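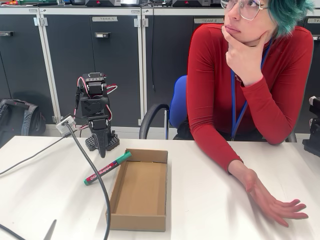
Storkero Robotics Club, Faculty of Engineering

Speaker notes, end-of-term showcase. Slot is 4 minutes plus questions. Talk slower than last time.

SLIDE 1. Title
Leave the photo up while people find seats. Say hello, say thanks to Seija Saarinen for the lab and for the keys to it. Name the project: Tastesero, a desktop arm that puts a marker in a cardboard tray. Pause. Let them absorb the ambition.

SLIDE 2. The task
One arm, one marker, one tray. The arm has to find the marker, pick it up and let go of it over the tray. A toddler manages this before breakfast, usually with the cap off. Point at the marker on the slide: it's lying on a diagonal, and the diagonal matters. Our first grasp routine assumed everything in the world was parallel to the table edge.
Don't get into inverse kinematics. If someone looks keen, tell them slide 5, then skip slide 5.

SLIDE 3. The arm
Stacked servos, printed brackets, perforated base plate. Eino Pelkonen redrew the shoulder bracket in October and would like it known that the original wasn't his. The printer's grey filament ran out, so black it is.
Mention the wiring. Servo leads loop outside the joints, and every loop needs enough slack for the full range of motion plus whatever the code thinks the full range of motion is. We lost two servos learning the difference.
(If Jarmo is in the room, do not say who wrote that code.)

SLIDE 4. What we recorded
1655 attempts over the term, logged by Thabiso Fourie in a spreadsheet with a column called "mood". The column refers to the arm. Mostly.
Show the failure plot. Biggest bar is "closed on nothing". Second is "nudged marker, then closed on nothing". Colour key is at the bottom right, and yes, the two reds are different reds.
Fix that did the most good: lowering the finger a bit further before closing. It took us 40 tries to agree on how far a bit was.

SLIDE 5. Maths
Skip.

SLIDE 6. Sitting with it
Back to the opening photo. This is what robotics looks like for most of the term: chin on hand, cables everywhere, arm folded up. First-years should see this slide before they choose us over the sailing club.
Practical advice for whoever takes over: label both ends of a cable, save the calibration file under a name other than "final", and write down the servo limits before moving anything.

SLIDE 7. Next year
Vilho Sjöberg wants a second object. We are in talks.
Sign-up sheet is by the door. Bring your own pen; we need the marker.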